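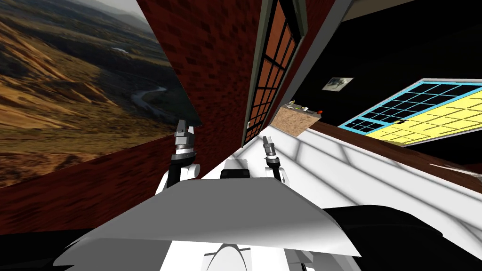 Venue Walk-Through Checklist: Congressional Town Hall, Lernell Hall

Filled in by Anju Thakur, district office, with comments under each item. Status is marked OK, FIX or ASK. Anything marked FIX has to be settled before doors open at 6:30 p.m.

Before you start reading, a word about how I do these. I walk the building twice, once with the lights on and once with them the way they'll be during the program, and I write down whatever crosses my mind. I know my comments run on. The people who have worked a door with me say they'd like the long version, so that's what you're getting, and if you only have a minute, skip down to the list of open items near the end.

We are planning for 200 seated. The last town hall filled early, and with the surveillance vote coming up in November I would be surprised if this one didn't.

PART 1. ARRIVAL AND PARKING

1.1 Main lot lit from street to front door
Status: FIX
The lamp closest to the side street is out, and it was out the last time we were here too, bless them. I've asked the building office to replace it and they were very nice about it, but I would like somebody to look with their own eyes the evening before. If it's still dark we put a greeter with a flashlight at that corner.

1.2 Accessible parking marked and kept clear
Status: OK
Spaces are painted, signs are up, and the curb ramp is in good shape. Please do not let the TV trucks talk you into "just for a minute." They're lovely people and it's never a minute.

1.3 Space set aside for demonstrators
Status: OK
We expect two groups, one that wants the surveillance bill passed and one that would like to see it at the bottom of a lake. Both have called ahead, both were polite, and both have been told they can use the sidewalk along the front lawn, with the walkway to the door in between. Signs are welcome outside. Keep the walkway itself open all evening, even if it starts to rain and everyone drifts toward the awning.

1.4 Drop-off point for the congresswoman
Status: OK
Rear door by the kitchen. She likes to come in through the front and shake hands, and I've given up arguing with her, so let's agree that she arrives at the rear, puts her coat down, and then walks around to the front if the officer on duty is comfortable with it. His call, every time.

PART 2. ENTRANCES AND EXITS

2.1 All exit doors open from the inside without a key
Status: FIX
I pushed every one of them. The left rear door sticks at the bottom, and I had to put my shoulder into it. A grandmother with a walker should not have to put her shoulder into anything. The building office says they'll plane it down. I'll go back and push it again myself.

2.2 Exit signs lit
Status: OK
All lit, including with the house lights down. The one over the stage-side door is a bit dim, but I could read it from the back row without my distance glasses, so I'm calling it good.

2.3 Exit paths clear of chairs, cables and coat racks
Status: FIX
There was a coat rack rolled smack in front of the stage-side exit. I moved it. I'd bet my lunch that it will be back by the time we get there, so whoever does the final sweep, please look for it.

2.4 Bag check table
Status: ASK
Our rule this time is a quick look in any bag bigger than a purse, done by the hired security folks from Viklund and never by our own greeters. I still need their supervisor to tell me how many people they're sending and whether they bring their own table. Notices about the bag check should go on the front doors and in the reminder email, worded kindly. People don't mind being asked nearly as much as they mind being surprised.

2.5 Overflow plan
Status: OK
When the seats are full, the doors close, and latecomers go to the community room across the hall, where they can watch on the screen. We owe those folks the same courtesy as the ones who got a chair. Two questions from the community room will be read aloud during the program, and I've put it on the moderator's sheet in big letters.

PART 3. THE HALL

3.1 Posted occupancy limit found and read
Status: OK
It's on the wall by the coat closet. We're under it with the seating plan as drawn, staff and press included. Do not add a row because somebody important called.

3.2 Center aisle and side aisles
Status: OK
I measured the center aisle at 58 inches with the chairs set out, and a wheelchair and a person can pass each other without anybody having to apologize. The side aisles are a little narrower but fine. Wheelchair spaces are spread through the front, middle and back so nobody is stuck in one corner away from their family.

3.3 Chairs
Status: FIX
I sat in a good many of them (it was a long afternoon). Three wobble. I turned those upside down and stacked them by the closet, and they need to leave the room entirely or somebody helpful will put them right back out.

3.4 Stage steps and handrail
Status: OK
The rail is solid. There's fresh tape on the edge of each step. The moderator will be carrying papers, so let's remind her to keep one hand free going up.

3.5 Floor microphones
Status: FIX
Two microphones, one in each side aisle, on stands from Levley Sound. The stands are fine. The cables run straight across the walking path and were taped down in a way I can only call hopeful. I've asked for proper rubber covers. Each microphone gets one staff person who holds on to it. We hand people the chance to speak, we don't hand them the microphone, and anyone who worked the flood insurance meeting knows exactly why I'm writing that down.

3.6 Extension cords and power strips
Status: OK
Nothing frayed, nothing plugged into something that's plugged into something else. Press power is along the back wall only.

3.7 Press riser
Status: ASK
The riser has a rail at the back and none on the sides. Camera people step backward, it's what they do. I'd like side rails or at least bright tape, and I've asked the rental people at Cesska which they can manage.

PART 4. FIRE AND MEDICAL

4.1 Extinguishers present and tags current
Status: OK
One in the lobby, one by the stage, one in the kitchen. Tags are all in date.

4.2 Fire alarm heard in every room
Status: ASK
I haven't heard it, and I'd like to. The building office says it was tested recently and will send me the paper. Until the paper is in my hand, this stays an ASK.

4.3 First aid kit and defibrillator
Status: OK
The defibrillator is in the lobby case and its light is green. The kit was low on gloves and bandages, so I refilled it out of my own trunk. No need to pay me back.

4.4 Water
Status: OK
We'll have 20 gallons on hand in dispensers at the back, plus cups. It gets warm in there once it fills up, and it gets warmer when people are cross about something. If a person looks unsteady, offer a seat in the lobby and a cup of water before you offer anything else.

4.5 Meeting spot after an evacuation
Status: OK
Far side of the main lot, by the flagpole. Both demonstrator groups have been told as well, so they know why a crowd might be heading their way.

PART 5. CONDUCT AND CROWD

5.1 Ground rules posted and read aloud
Status: OK
One question each, no signs in the hall, let the other person finish. We've printed 100 copies for the check-in table and there will be large ones on both side walls. The moderator reads them warmly, please, and not like a stewardess with the seat belts.

5.2 What staff do when somebody shouts
Status: OK
First time, the moderator pauses and waits. Second time, a staff person walks over and talks quietly. After that it belongs to Viklund. No one from our office puts a hand on anybody, and I don't care how rude they've been about the congresswoman or about you. People are allowed to be angry at their government in a room their government has rented. I've been hollered at by folks who came over afterward and asked about my mother's hip.

5.3 Threats received ahead of time
Status: OK
Anything that sounds like a threat, by phone, mail or online, goes to the Capitol Police and to our local department the same day, word for word, and isn't passed around the office. I have nothing open to report under this item. If you took a call that bothered you and weren't sure it counted, come tell me anyway. My door is open and there are cookies.

5.4 Questions about classified matters
Status: OK
An odd one for a safety list, I grant you, but it kept coming up at the planning meeting. She can't discuss closed briefings, and she'll say so once at the top. If a questioner keeps pressing, the moderator thanks them and moves along to the next person.

5.5 Staff leaving at the end of the night
Status: OK
Nobody walks to a car alone. Pair up, check the lot, and send me a text when you're home. Yes, even those of you who live four blocks away.

OPEN ITEMS

1.1 Corner lamp: building office
2.1 Left rear door: building office, recheck by Anju
2.3 Coat rack: final sweep
2.4 Security headcount and table: Viklund
3.3 Wobbly chairs out of the room: building office
3.5 Cable covers: Levley Sound
3.7 Riser rails or tape: Cesska
4.2 Alarm test paper: building office

Final sweep begins at 5:15 p.m. Wear shoes you can stand in, and bring a sweater for the lobby, where the front doors will be opening and closing all evening. Corrections and additions to Anju Thakur at the district office, and please put the item number on your note so I can find my place.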